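Skip to content. We use cookies to keep this site working and to see which pages get read. Accept all | Manage settings

4. How close are we on the kitchen counter?

People ask me at parties whether a robot can tidy their kitchen yet, and I always want to say "sort of, if you let me pick the kitchen." So for this section I picked the kitchen. It's a simulated one (we built it in Garnidon), with one arm, one two-finger gripper and a dark stone-look counter with a bit of everyday clutter on it. The chores come from the Tunell list, and they're small: pick up one thing, move it, leave the rest alone. I ran 306 attempts, mostly late on Saturday nights when the cluster is quiet. 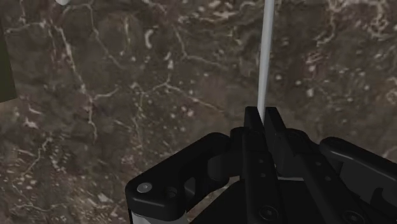 Gøran Skjelbred
Research engineer, Irnedex
Share 5 | Comments 2

Figure 4. Gripper closed on a slender gray rod over the veined counter surface (simulation).

Let me start with grasping, which is the part I expected to be boring. Thin things are a pain! The two fingertips are flat and narrow, so a small error in the estimated pose can mean a miss, and on a surface this busy the pose estimate wanders more than I'd like. I used the Babaei planner with its default settings for the first 200 attempts, then let it re-plan once per attempt for the rest. Re-planning helped with the rod and did next to nothing for flatware, where the fingers have to come in almost level with the stone.

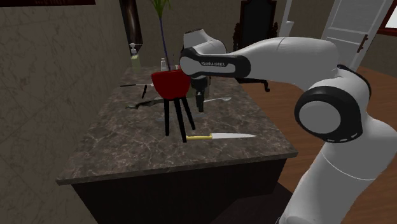

Then there's clutter, and I have opinions about clutter. Most benchmarks I've read give the robot a bare table and a cube, and I get why (I've done it too), but no kitchen I've ever cooked in looks like that. A knife near the front edge changes everything about how you'd want an arm to move. So does a planter on skinny legs, because the planner treats the gaps between the legs as free space and is delighted to send a finger through one of them. I ended up adding a keep-out box around the whole planter. It's crude, and I'd do it again.
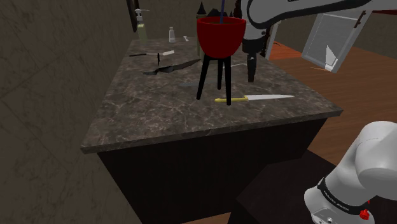
My scoring was strict: if a chore got done but anything else on the counter moved, I called it a failure. I went back and forth on this with our November reviewers, who thought it was too harsh. Maybe so, but I wouldn't be thrilled with a helper who put the spoon away and shoved the soap off the back. Under the looser rule the numbers look friendlier, and I report both in Section 5.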